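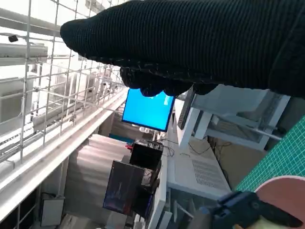
Westden's shared workshop on Ravn Street has started its annual clean-up, and the first thing anyone has learned is how many cables a room can hold. The job began Monday, 11 December 2023, and is meant to be finished before the building closes for the summer break. So far the wire mesh is still up, one monitor is glowing bright blue to an audience of none, and the black cables near the desk remain in the sort of tangle that makes grown adults remember an appointment elsewhere.

Sille Kjærgaard, who drew up the roster, has given each bay a colour and each tenant a deadline. Cables without a label by Friday will go in the bin marked Gresbridge, named for the suburb where the e-waste depot is. Cables with a label will be coiled, tied and hung on hooks, a system also announced last March. The hooks went up in March as well. They have been used mainly for coats.

"I'm not asking for a showroom," Kjærgaard told a meeting of tenants. "I'm asking to be able to put a cup of tea down."

The rules run to 2 pages and were taped to the fridge, where they have already picked up a coffee ring and one anonymous correction to the spelling of "extension". Monitors not claimed are to be switched off at the wall and stacked in the storeroom with their stands attached. Screws go in jars. Anything in a box marked "misc" must be opened in front of a witness.

The workshop has been allowed $1247 for shelving, to be bought from Drunaseck, the shopfitting place past the roundabout. Tenants were invited to suggest what sort. There were 47 replies, most of them on the subject of parking. Adjustable steel shelves won in the end, with a late push for pegboard defeated on the grounds that it would only give people somewhere new to hang their coats.

Not everyone is on board. One long-standing tenant has argued that he knows where everything is, and that moving it would set him back to 2000, the year he says he last tidied. He has been given the bay nearest the door and a roll of purple stickers.

Sweeping starts once the floor can be reached from both ends. The kettle, the good chair and the radio are exempt from the clear-out and should be left where they are. Tenants who can't get in this week can ring Kjærgaard to have their gear boxed for them, though she warns that she labels boxes according to her mood. The skip will be collected on Friday afternoon, and the gate on the laneway side will stay unlocked until it goes.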